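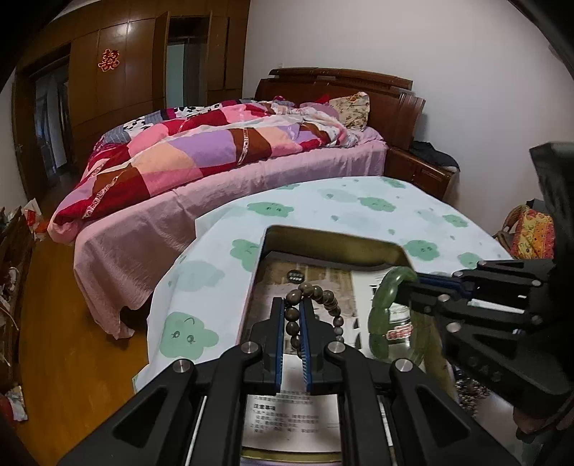 Fig. 1. Pulsera de cuentas marrones sujeta entre las dos almohadillas azules de una pinza de mano, sobre una caja metálica abierta; a la derecha, una segunda pinza con una pulsera verde translúcida.

Lista de distribución: Manipulación y Aprendizaje
Asunto: Re: Objetos en bucle cerrado, criterio de anotación y resultados de la serie de mayo
De: Milagros Echeverría
Fecha: martes 28 de julio

Estimados miembros de la lista:

En nombre del grupo de manipulación de Zutis, respondo a las observaciones remitidas por el Dr. Engebretsen sobre el informe preliminar de la serie de mayo. Reproduzco su mensaje para quienes no lo hayan recibido y contesto a continuación por el mismo orden.

> De: Torbjørn Engebretsen
> Asunto: Objetos en bucle cerrado, criterio de anotación y resultados de la serie de mayo
>
> Estimada Milagros:
>
> He leído con interés el informe preliminar y agradezco que se haya distribuido antes de su versión definitiva. Quisiera plantear tres cuestiones.
>
> La primera se refiere al recuento. El informe menciona 1.000 demostraciones registradas, pero la tabla de resultados se calcula sobre 838. No he encontrado en el texto el criterio de exclusión.
>
> La segunda atañe a la definición de agarre estable. En un objeto rígido basta con la posición relativa entre el objeto y los dedos. En una pulsera de cuentas el contacto afecta a una parte mínima del objeto y el resto cuelga con libertad, de modo que una misma apertura de la pinza puede corresponder a configuraciones muy distintas. ¿Qué se anota exactamente?
>
> Por último, en Drorden hemos observado que las políticas entrenadas solo con imágenes de muñeca confunden con frecuencia el tramo anterior y el posterior del bucle. Me interesaría saber si ustedes han encontrado lo mismo y si el uso de dos pinzas lo corrige o lo agrava.
>
> Reciba un cordial saludo,
> Torbjørn Engebretsen

1. Sobre el recuento

La observación es correcta y la omisión se subsanará en la versión definitiva. De las 1.000 demostraciones registradas se retiraron aquellas en las que la estimación de la trayectoria de alguna de las dos pinzas se interrumpía antes de que el objeto quedara depositado. El filtro se aplicó de forma automática, sin inspección del resultado de la tarea, y por tanto las 838 conservadas incluyen también intentos fallidos. Fermín Sosa ha preparado un anexo con el código del filtro y la relación de las secuencias descartadas, que se depositará junto con los datos.

De las secuencias conservadas se reservaron 200 para evaluación. La separación se hizo por vivienda y no por secuencia, con el fin de que ningún entorno apareciera en ambos conjuntos. Conviene tenerlo presente al comparar nuestras cifras con las de trabajos que reparten al azar secuencias grabadas sobre una misma mesa.

2. Sobre la definición de agarre estable

El esquema de anotación distingue tres elementos: el punto de contacto, el sentido en que cae el bucle respecto del plano de los dedos y la relación con el recipiente situado debajo. La figura 1 ilustra la dificultad. La pulsera marrón baja por un lado entre las almohadillas, pasa por encima de la mordaza derecha y desciende de nuevo por fuera de ella. Con la misma apertura, el bucle podría haber quedado enteramente por debajo de los dedos, y el movimiento adecuado para depositarlo sería otro. La pulsera verde, de segmentos alargados y curvos, cuelga en cambio como un óvalo alto.

En consecuencia, la etiqueta «estable» se asigna únicamente cuando el punto de contacto se mantiene durante todo el traslado, con independencia de la oscilación del tramo libre. Los casos en que el bucle descansa sobre una mordaza reciben una etiqueta propia – «apoyado» – que en el informe preliminar figuraba agrupada con la anterior. Embla Kvam ha revisado la anotación completa conforme a este criterio y los resultados se presentarán desglosados.

3. Sobre la confusión entre tramos

Hemos encontrado el mismo fenómeno. Con una sola vista de muñeca, la política tiende a tratar las cuentas más próximas a los dedos como si constituyeran el objeto entero, y abre la pinza antes de que el tramo lejano haya rebasado el borde del recipiente. El efecto es más acusado con cuentas opacas y pulidas, cuyos brillos se desplazan con la orientación de la pinza.

La segunda pinza aporta un punto de vista adicional, pero también introduce oclusiones. En nuestra evaluación, la mejora aparece cuando las dos vistas se combinan antes de predecir la acción, y desaparece cuando cada brazo decide a partir de su propia imagen. Hậu Quách repitió el entrenamiento con 7 inicializaciones distintas y el orden entre ambas variantes se mantuvo en todas ellas. No disponemos todavía de una explicación satisfactoria para los fallos restantes, que se concentran en recipientes con superficies reflectantes o con texto impreso.

4. Disponibilidad y próximos pasos

El conjunto revisado se publicará en el repositorio Zacharias, con la anotación anterior y la nueva en ficheros separados. Se ruega a los grupos que ya hayan descargado la versión preliminar que indiquen en sus publicaciones cuál de las dos utilizan. Los colegas de Staltton han solicitado acceso anticipado para reproducir la comparación con su propio brazo, y esta misma posibilidad queda abierta a los demás miembros de la lista previa petición por escrito a esta dirección.

Agradecería asimismo al Dr. Engebretsen que nos remitiera, si ello es posible, las secuencias en las que su grupo observó la confusión entre tramos. Quisiéramos anotarlas con el mismo esquema antes de cerrar el texto.

Atentamente,

Milagros Echeverría
Grupo de manipulación, Zutis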